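Clurkska Reusable Cup Hire: Frequently Asked Questions

Ordering

What is the minimum order?
The minimum order is 20 cups. Cups are packed in sleeves of 20 and sleeves are not split.

How many cups can be supplied for one event?
Our stock at the Herotthorpe depot is 3,473 cups in all colours. Orders above 425 cups need a week's notice so that stock can be held back from other bookings.

Can I choose the colours?
Yes, if stock allows. State a first and second choice on the order form. Mixed colours are supplied by default and the hire charge is the same.

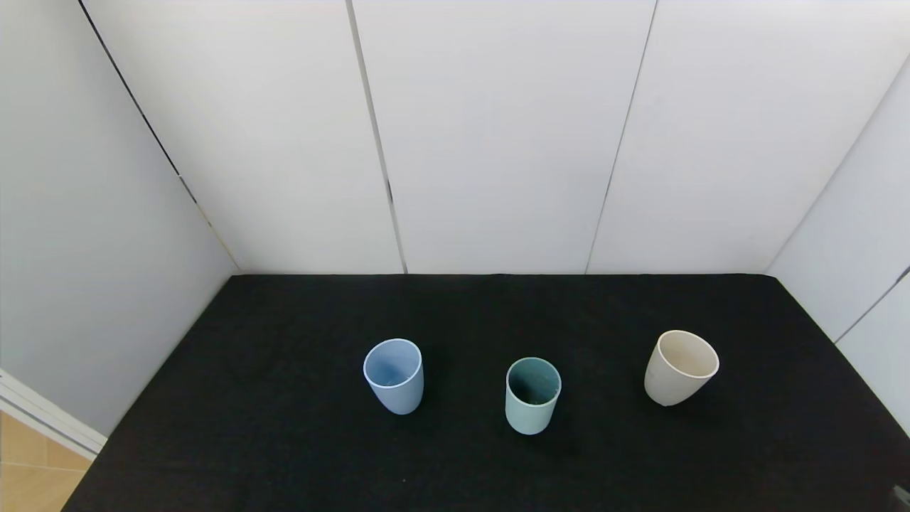

Cups set out on black cloth, light blue at left.

Do you supply lids?
Lids are supplied for the tall size only. They are counted and charged separately from the cups.

Delivery and collection

When do you deliver?
Deliveries leave Herotthorpe on Wednesday. Goods can also be picked up from the depot by arrangement. Please give a ground-floor delivery point; drivers do not carry crates up stairs.

Who has to sign for the crates?
Any adult at the address. Check the number of crates before signing. Shortages within a crate can be reported up to noon on the following day.

What if my event is moved?
Bookings can be moved once without charge if the new date falls within the same season, which ends in October. A second change is treated as a new booking.

Washing and return

Do I have to wash the cups?
No. Empty out any liquid, remove straws and fruit, and stack the cups in the crates they came in. Washing is included in the hire charge.
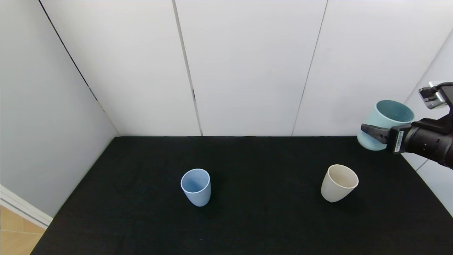
Cups returned with food waste inside are charged at the heavy soiling rate, shown on the price list. Wax, paint and glue cannot be removed in our machines, and cups marked with these are charged as lost.

Can the cups go in a household dishwasher?
Yes, on the top rack, at a normal setting. Do not use a drying cycle with an exposed heating element.

Can they be used for hot drinks?
The Grastevura range is suitable for tea and coffee. The Marty range is for cold drinks only. The range name is printed on the crate label. Neither range should be put in a microwave.

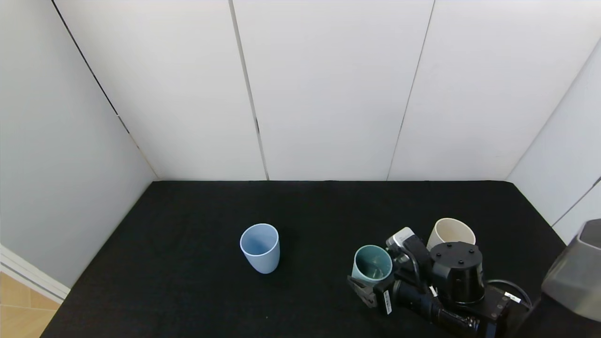 Losses and damage

How are losses worked out?
Returned cups are counted at the depot and the total is set against the delivery note. The first 2 missing cups in each sleeve are free of charge. The rest are charged at the replacement price.

Is fading counted as damage?
No. Light scratches and fading are normal wear. Cracks, burns and cut rims are damage.

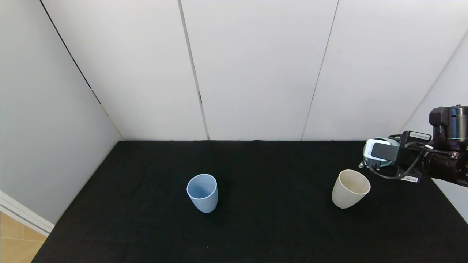

Stacking faults are the usual cause of cracked rims. Cups of different sizes must not be nested together, as the smaller one wedges and has to be forced out. Colour is no guide to size, so compare the shape before stacking: the light blue tumbler and the cream cup both taper, but the cream one looks slightly shorter and wider. Keep each size in its own sleeve and leave the top cup in each stack free to turn.

Who do I contact about an invoice?
Write to Krishnamoorthy Thomas in Accounts, quoting the number at the top of the delivery note. Queries are answered in the order they arrive.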